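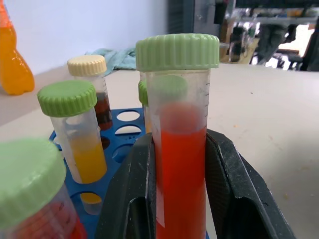
修道院の記録って、ふつうの人が読んでもおもしろいんですか?
おもしろいです。ただし、聖人の話を探すのをやめて、台所の帳面から読むこと。私はそこから入って、もう抜けられなくなりました。

(ここで一度、客席を見る。笑いがなくても先へ。)

えー、今日はヴスティンベルク(Vustimberg)の女子修道院の話をします。創立は1466年。町はずれの坂の上にあって、いまもシスターが9人暮らしています。私が最初に行ったのは1月で、坂が凍っていて、門にたどり着くまでに2回転びました。応対に出てこられたシスターの第一声が「どちらの膝?」だったんですよ。ようこそでも、どなたでもなく、膝(笑)。

で、創立のころの話。よく「裕福な未亡人が私財をなげうって」と紹介されるんですけど、帳面を読むとだいぶ印象が違います。最初の冬、薪が足りなくて、礼拝堂の長椅子を隣村に貸して薪と交換している。返ってきたのは翌年の復活祭のあと。それまで皆さん、立って祈っていたわけです。私、この一行がすごく好きで。

(帳面の読み上げはゆっくり。「立ちて晩課を唱う」のところで間を置く。)

それから、門番の仕事について。ここの会則では門番がかなり重い役目なんですね。夜中に戸を叩く人がいたら、名前を聞く前にまずパンを渡す。順番が決まっているんです。名前を書くのはそのあと。だから来訪者名簿には、パンの欄だけ埋まって名前が空いている行がけっこうあります。食べてすぐ行っちゃったのかな、とか、名乗りたくなかったのかな、とか、読みながらいろいろ考えます。

手紙の話もさせてください。残っている書簡は全部で3749通。目録を作ったのはスチュアート・ヒュームさん(Stuart Hulme)で、プルステニク(Prustenik)の神学校で長く教えておられた方です。目録の分け方がちょっと変わっていて、年代順じゃなくて「頼みごと」「お礼」「おわび」「その他」。最初は使いにくいなあと思いました。でも「おわび」の束を続けて読むと、院長が代わるたびに謝り方が変わるのがわかるんです。短く謝る人、天気の話から入る人、謝っているうちに説教になってしまう人!

(時間が押していたら、次の段落は飛ばす。)

休憩時間に聞かれそうなので先に言っておくと、見学はできます。朝の祈りは6時半から、外の人も後ろの席に座れます。聖歌はラテン語と土地の言葉が半々くらい。歌えなくても大丈夫、私も口だけ動かしています。食堂には入れませんが、門の脇の小部屋でスープを出してくださることがあります。豆のスープで、塩はかなり控えめです。

最後に、いま困っていることを少し。若い志願者がなかなか来ません。シスターたちはそれを隠さないし、あまり悲しそうにも話さない。去年の黙想会のあと、私がつい「この先どうなるんでしょう」と言ったら、「まず夕食の片づけね」と布巾を渡されました。拭きました、大鍋まで全部。

(質問を受ける。会則の細かい話が出たら、手元の青い付箋のページ。書簡の閲覧希望の人には、終わってから受付横で連絡先を書いてもらう。)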